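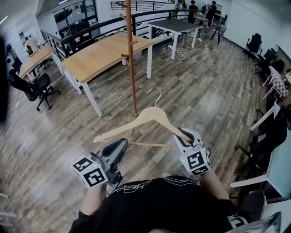 Costel Atanasov replied that the right-hand gripper was the one to look at first, and that he would leave the marker tracking alone until the jaws were proven to close to the same point every time. Most of the drift he had met on his own pair came from the linkage and showed up in the log as a tracking fault.

Workshop > Karken build > Hand-held grippers > Open tickets

Filed under: Calibration, Grippers, Tracking

Ticket 938: jaw width wrong on right gripper after hanger task

Opened by Citlali Barrera, Garnanness shared workshop

Fault as reported

The reported jaw width on the right gripper does not return to zero when the jaws are fully closed. At the start of a session it reads zero. After a run of hanging and unhanging a wooden clothes hanger on the coat stand, it reads 2 mm with the jaws shut on nothing. The left gripper holds zero throughout. Both are built from the same drawings and both log through the same Berisha board, on separate channels.

The pose of the marker cube also jumps when the hook is near the pegs. I had assumed one cause for both. See below, they are separate.

Log

09:40. Restarted the logger. Right jaw reads zero closed. Closed and opened by hand without load. Still zero.

10:05. Hanger task, right gripper on the shoulder of the hanger. Offset back to 2 mm by the end of the run. Left unchanged.

10:20. Swapped the sensor leads at the board, so that right reports on the left channel. The fault moved with the gripper. Board and channel cleared.

10:50. Followed Costel's suggestion. Took the right gripper apart down to the linkage. The grub screw holding the sensor magnet to the pivot was finger tight. The magnet can be turned by hand against the shaft when the jaws are held shut. On the left gripper it cannot.

11:15. Cleaned the shaft and the screw, put it back with thread lock, left it to cure over lunch.

13:30. Re-zeroed with the jaws closed. Hanger task repeated. Reads zero closed at the end.

14:10. Repeated with a heavier grip, squeezing well past what the hanger needs. Zero at the end. The pads compress under this and the width dips below zero while squeezing, then recovers. Left as it is.

Comment from Costel Atanasov

Do not clamp the negative values in software. They are the only indication of grip force you have on that design. Also file a small flat on the shaft when you next have it out. Thread lock on a round shaft will hold for a while and then you will be opening this ticket again.

Reply from Citlali Barrera

Agreed on both. Flat to be filed on both grippers so that they stay the same.

Second fault, pose jumps

Played back the morning's log beside the camera recording. The jumps occur when I turn my wrist to bring the hook to a peg and only one face of the cube is left in good view. With a single face the solver has two answers for the tilt and flips between them. With two faces visible it settles. Nothing is loose here; I pushed the cube in every direction and it does not move on its mount.

Changes made in the Lalarero config:

min_faces = 2
hold_last_pose = 6

The second value is in camera images. If fewer than two faces are seen, the last good pose is held for that long, after which the sample is marked invalid. Slow movements come through clean. A quick turn of the wrist still produces a gap in the log, and I would sooner have the gap than a wrong pose.

Outstanding

File the flats, left and right.
Check the cube face sizes with calipers against the values in the config.
Rerun the morning's log through the new settings and compare.
Add the closed-jaw zero check to the end of the session script as well as the start.

Status: jaw width fixed pending the flats. Pose jumps reduced, ticket stays open until the rerun is done.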